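キーワードで検索　検索する
この記事は5分で読めます

作業台の壁に、葉の柄を

仕事をする場所の壁は白がいい、と多くの人が言います。私は長い間それを信じていましたが、今は反対の意見を持っています。台は白いほうがいい。けれども壁には、大きな葉やつるや実があってもいいと思います。

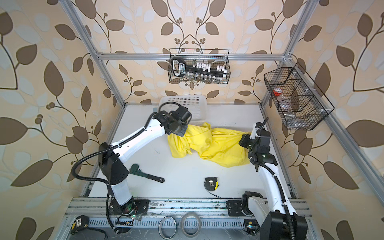
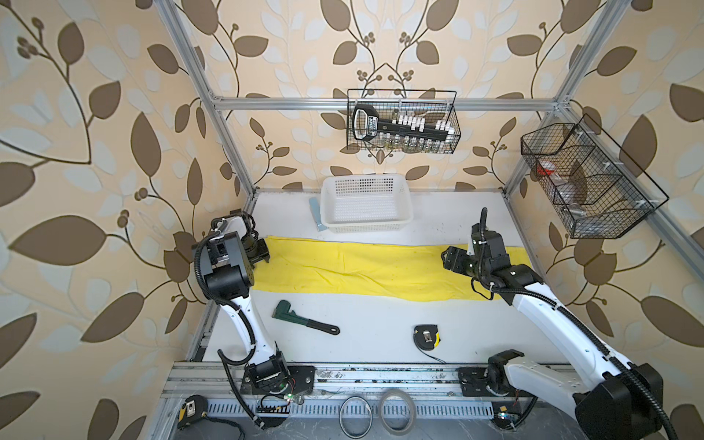
文　Thảo Tiêu（タオ・ティエウ）

日本語で「殺風景」という言葉を習ったとき、私はとても驚きました。風景を殺す、と書くのです。先生は例として、何も飾っていない事務室の話をしました。そのころ私が布の仕分けをしていた部屋も、壁も棚も台も全部白で、ちょうどその言葉の通りでした。清潔でしたが、夕方になると目が疲れて、白いタオルの端がどこにあるのか分かりにくくなりました。

二枚の写真の壁紙は、クリーム色に近い地に大きな茶色の葉が広がり、薄い青みの葉と、細い曲がった茎と、小さな丸い実が描かれています。かなりにぎやかな柄です。それでも台の上が見にくいとは、私は感じません。台が白くて平らだからです。一枚目の黄色い布は、白い面の上ですぐ目に入ります。もし台にも同じ葉の柄があったら、布のしわと葉の線が混ざって、探すだけで時間がかかるでしょう。

つまり、手を動かすところは静かにして、顔を上げたときに見えるところは自由にする。これが私の考えです。柄の壁紙は「落ち着かない」と言われますが、落ち着かない原因は、たいてい台の上のほうにあるのではないでしょうか。使い終わったはさみ、ふたの開いた瓶、あとで片付けるつもりの紙。私の台もよくそうなります。

もう一つ、かごについて書かせてください。二枚目では、奥の横棒に黒い網のかごが下がり、右の壁にはもっと大きい網のかごが付いています。奥のかごには白いふたの小さな瓶や、透明な小瓶が並び、長い黒い道具も横になっています。私はこの並べ方が好きです。網ですから、ふたの列が外から見えます。引き出しにしまえばもっときれいに見えますが、しまったものを私はすぐに忘れます。同じ糸切りばさみを二回買ったことがありますし、ボタンの箱にいたっては三つもあります。

右のかごは、網の仕切りで中が分かれています。仕切りは地味な部品ですが、大切です。仕切りのない深いかごは、最初の一週間だけ便利で、そのあとは何でも入る穴になります。母の家の台所にそういうかごがあって、帰省するたびに、私は底から古い輪ゴムを掘り出しています。

もちろん、壁にかける収納には弱いところもあります。ほこりがたまりますし、重いものを入れると留め具が心配です。賃貸の部屋では壁に穴を開けられないことも多いです。私が前に住んでいた101号室もそうでした。しかし、壁そのものに付けなくても、台の後ろに棒を一本渡せば、かごは下げられます。私はTustowの駅前の店で棒とかごを買い、4,000円で足りました。取り付けは一人ではうまくいかず、棒が斜めのまま一か月使いました。今も少し斜めです。

柄の壁紙に黒い網を重ねると、うるさくなりませんか、と友人に聞かれたことがあります。これは好みの問題ですから、強くは言いません。ただ、網は後ろの模様をすっかり隠さないので、板の棚を付けるよりも、壁が壁のまま残るように見えます。私の部屋で板の棚をやめたのも、それが理由の一つでした。

台の上に置くかごは、一つまでにしたいです。二枚目の奥にある白いかごのように、空で、壁に近く寄せてあるのがいい。空のかごを無駄だと思う人もいるでしょう。でも、洗って乾いた布を畳んで入れる場所が先に空いていると、畳む仕事は早く始められます。いっぱいのかごの前では、まず中身をどこへ移すか考えなければなりません。私はそれを考えているうちに、お茶をいれに行ってしまいます。

二月に引っ越しをして、新しい作業台の後ろに壁紙を貼りました。実の柄のものを選びました。継ぎ目が少しずれて、葉が一枚、途中から別の葉になっています。夫は貼り直そうと言いますが、私はそのままにしておくつもりです。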